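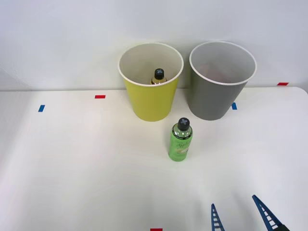

Bottle sorting with the Fondik finger set: one bottle in the yellow bin, one still to go.

We bought the Fondik soft fingers in October to replace the metal ones on our arms. Since then Laurier MacDonald and I have recorded 1,181 demonstrations with them, nearly all sorting jobs. Swapping a pair takes about 3 minutes with the supplied driver. The ribs flex enough that a slightly off-center grasp still gets saved, and we throw out fewer takes than before.

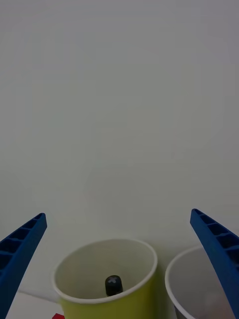

Wrist view matters most to us, as the policy trains on it. The Fondik tips are slim enough to leave the middle of the picture open, so a black cap with its X can be seen down inside the container. On the right it's less good: the finger covers part of the white one, and whatever is in there is hard to make out. A narrower base would help.

Two fingers cracked at the mounting screw. Lurketti, the dealer, replaced both. Spares ship in pairs only. Four stars.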